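Plimstead club evening, 21 Feb 2024
Speaker notes - loan players and why some of them stall

Slide 1. Welcome
Thank the bar staff. Phones off. Questions at the end, 12 minutes for those.

Slide 2. The problem
A forward scores 26 for Clallness, goes out on loan and gets 2 by April. Same player, same boots. Ask the room what changed. Take a few answers, then move on.

Slide 3. Position
At Clallness he played off a big striker. At Wan he was put wide and asked to track back. Show the touch map. Almost all his touches are in his own half.

Slide 4. Settling in
New town, new flat, training at odd hours. Clubs spend a lot on the fee and very little on this part. Mention the Flollix survey of loan players - 40 replies, so go easy on it. 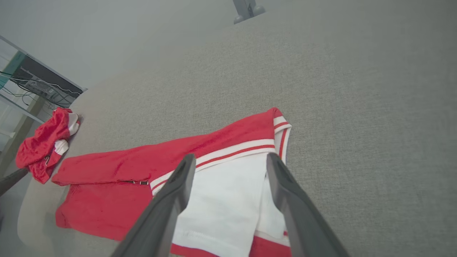
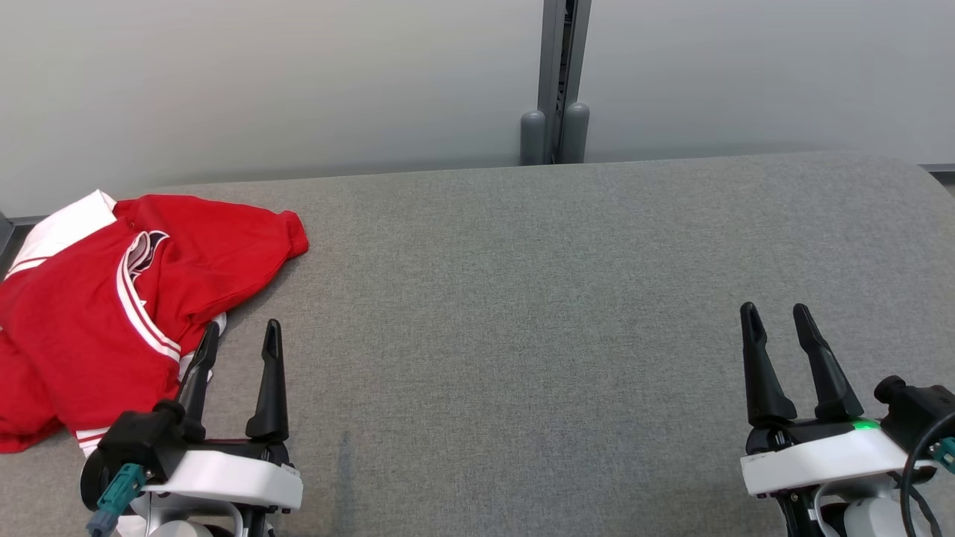 The red and white top is in the first one.

Slide 5. What the parent club can do
Ring the player every week. Agree the position before signing anything. Send someone to watch home games as well as away.
If he isn't playing, use the recall clause. Read out the wording, people always ask about it.

Slide 6. What we do at Plimstead
One loan in, one loan out this season. Say how both are going. Keep wages out of it.

Slide 7. Questions
Repeat each one for the back of the room.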